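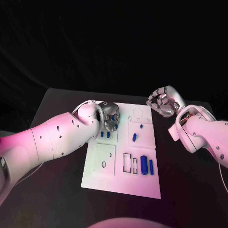 Peg board, left hand over the small plate, right hand parked up high.

October 8, 2022. Bench notes, second station, Fetov cell

OK, so I'm writing this one up longer than usual, partly so Xuelian doesn't have to decode my sticky notes again and partly to get my own head straight before the Prarholm people come back in November.

Spent the morning on the white board with the blue pegs. We're still in the part of the job where the robot does the thing our kitting bench has done by hand forever: pick a cylinder up, get it over the right opening, get it in without jamming. I like the board for this. The outlines tell you where everything is supposed to start, so resetting is quick and you can hand it over to somebody else mid-session without a long speech. The blue on white is very easy on the eyes too, even with the pink lights on (and yes, I still see green when I walk back out to the main floor!).

Settings for today: approach height 10 mm over the peg top, grip force left at Xuelian's value, 6 second timeout on the insert. I tried 5 first and it kept giving up just when things were getting interesting. Config saved as 424, please don't overwrite it, make a new one if you want to play.

Small parts are the headache, same as ever. The fat cylinder I'm happy with. The little pegs sit close to each other, and the fingers have to come down between neighbors with not much room to spare. I had the approach angle too flat at the start and was brushing the next peg over. Steepened it, better. Still want to try coming in from the far side of the board, but that means moving the wait position of the other arm and I ran out of morning.

About that wait position. Right now the idle hand hangs above the far edge with its fingers open, and two people from the kitting bench separately told me they don't like it. They said it looks like it's about to grab something. I laughed the first time and then thought, well, they're the ones who are going to stand next to it all day. So: try a lower park position with the fingers closed, ask them again. It costs us a bit of travel time and I don't care.

Which brings me to the thing I wanted to get down. Had a long coffee with the bench crew after the Grímsdóttir order went out, and I came away with a different picture of what they're worried about. I'd assumed it was jobs. It is, a little, but management has put in writing that the bench keeps its headcount through the trial, and most of them seem to believe it. What they talked about was the work itself. If the arms take the sorting and inserting, what's left is loading, clearing jams and checking, and that's a day of walking back and forth and waiting for something to go wrong. One of them said at least with her hands full she can talk to whoever's next to her. Hard to argue with! The bench is the chattiest spot in the building and we're proposing to put a fence through the middle of it.

The wrists are the other side of it. The same people who said all that also said they'd hand over the small pegs tomorrow and never look back. It's the pinch grip that gets them, shift after shift. So maybe the split shouldn't be "robot does the kit, people watch." Maybe it's small pegs to the arms, large parts and final check stay at the bench, and the fence goes along the wall. Sketched that on the back of the Flarkura packing list, it's pinned over the sink. Have a look and scribble on it.

The catch, obviously, is that the small pegs are exactly what the robot is worst at. Ha. But I'd much sooner spend a month on the hard part if it's the part people want gone.

Also came up: who gets trained to reset and re-teach. At the moment it's Xuelian and me, and when we're both at lunch the cell just sits there blinking. Three people at the bench asked if they could learn. I let one of them jog the left arm over the plate, slow speed, with me on the stop button, and she was smoother with it than I was in my first week. I want that in the trial plan properly, with paid hours for it, and I want the pay grade question asked before November.

To do:
lower park position, fingers closed
far side approach for the small pegs
tidy the cable under the left arm, it trails more than I'd like
quick reset card for the board, one page, big print
ask about the training hours (me)
redraw the fence layout with the bench crew in the room

Xuelian, if you get in before me, start with the park position. Gloves are in the second drawer now.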